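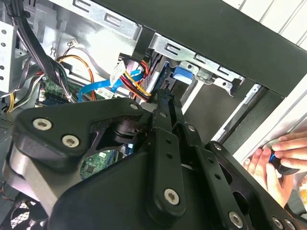 *Drive cage of an open desktop tower, with a blue plastic tab on the cage.*

**Bench Technician, Desktop Repair and Reuse (part-time, fixed term)**

Cerkmont Reuse Centre invites applications for the post of Bench Technician. The Centre receives desktop computers from schools and offices in the district, dismantles or repairs them, and passes working machines to households that have asked for one. The target for the coming year is 345 machines.

The postholder will report to Ulises Betancur, Workshop Manager, and will work in a team of seven.

## Main duties

- Opening desktop towers and recording the parts fitted in each
- Removing drives and entering their serial numbers in the Wotard register before the case leaves the bench
- Testing memory, power supplies and graphics cards
- Inspecting processor sockets for bent or damaged pins 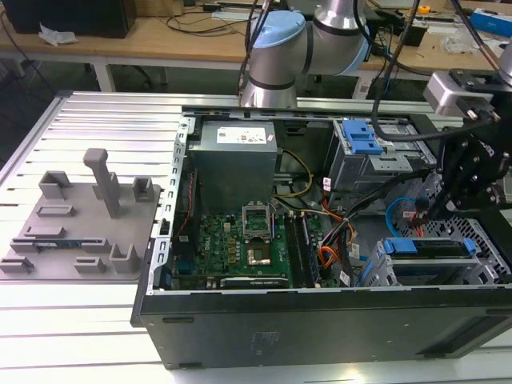
Processors are stored separately from their boards and must be labelled with the number of the machine they came from. The technician will also keep the stock of spare leads in order and report shortages on Fridays.

## Person specification

Applicants must be able to identify the principal parts of a desktop computer and to handle circuit boards with proper care. Previous paid experience is not required. Good close eyesight, with glasses if worn, and a steady hand are essential, as drive cages and their release clips leave little space for the fingers. 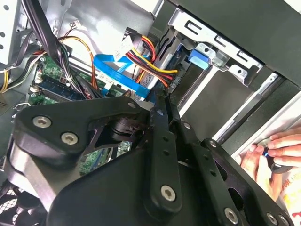

Data and power cables should be unplugged by the connector and never pulled by the wire. Candidates invited to interview will be asked to complete a short practical task of this kind, lasting 55 minutes, on a tower supplied by the Centre.

## Terms

The post is offered for 16 hours a week until the end of July. Training is given in the first fortnight. A tool allowance of £200 is payable on appointment.
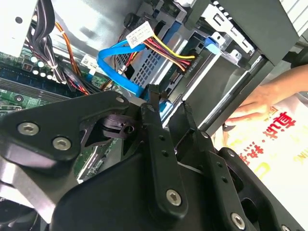

Work is carried out at the bench for most of the day, with regular breaks. Applicants who need changes to seating, lighting or bench height are asked to say so in their letter.

## How to apply

Letters of application, with the names of two referees, should be addressed to Yurani Nina, Personnel Office, Cerkmont Reuse Centre, Nasrallah House, Brumby Road. CVs sent without a letter will not be considered.

Issued 12 March 2024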